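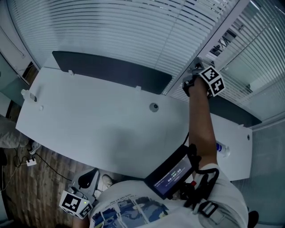 Window desk, July. Divider on the far edge, two white clamps.

Room notes, July, morning and after lunch

Went over the window desk before deciding whether we order a second one from Bovska. Same curved top if we do. The quote is $489 with the legs and without the divider, and delivery is extra. They couldn't tell me if the next batch of tops will match the light grey-white of this one, so I've asked for an offcut.

Divider. Dark grey panel along the far edge, held with the small white clamps. I leaned on it and it gave a bit at the top but didn't slide. A quarter turn on each clamp fixed most of that. Don't go tighter, the Clatum sheet says hand tight only. There is a second section further right. The curve makes it awkward to get the two lined up and I spent too long on it. Left it slightly off. If anyone cares, loosen both sections first and start from the right end.

The panel comes up in front of the lower part of the blinds. You can still get an arm over to reach them but it's a stretch from the front edge. Would like to try the desk 100 mm further from the window so the slats can be cleaned without moving everything. Tape is down on the floor for the new position, not moved yet.

Grommets. One round dark one near the middle, another small one at the right end. The middle one is where you want it for a lamp or a charger. The right one is too far from the power board for the leads we have. Measured lead needed from the right grommet down and along to the board: 142 cm, so the short ones are no good. Parri has two-metre ones. Put four on the list.

Surface. Wiped down with the ordinary spray and a damp cloth. One faint ring would not come off, tried bicarb, better but still there if you look along the top against the light. No more abrasive than that please, I don't want a dull patch beside the ring.

Drinks. Small clear plastic bottle at the left end with a white cap by it, and the water bottle with the blue label over on the right. I would like drinks to live on the shelf by the door from now on. The desk has no lip and the left bottle was very near the edge. Shelf is 430 mm deep, heaps of room.

Floor. Swept from the back wall out towards the desk. The brown floor shows dust more than the old one did, especially along the white wall, and the broom just pushes it into the corner. Vacuum with the brush head works better. Shoes leave marks near the wall but a dry mop takes them off.

Still to sort: the thin cable on the floor over on that side. People stand and work there, so it needs to go either along the skirting or under a cover strip. Bivum sell a low cover in brown. I'd rather run it along the wall if it will reach. Check before buying.
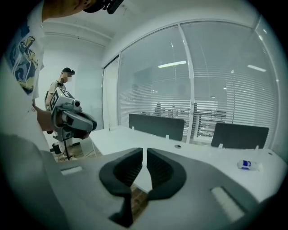
To do

Email Bovska about the offcut and ask what the delivery charge is. Hold the order until it comes.

Parri leads, four, two-metre.

Shift the desk to the tape. Two people, one at each end, and take the divider off first. Clear the top before lifting.

Cable by the back wall: measure along the skirting, then decide on the cover strip.

Clatum clamps: recheck at the end of the week and write down if they have worked loose. If they have, ask about the longer type.

Blinds: one slat near the left side is catching when they're lowered. Haven't looked at why. Cord is fine.

Spray bottle is nearly empty, refill is under the sink.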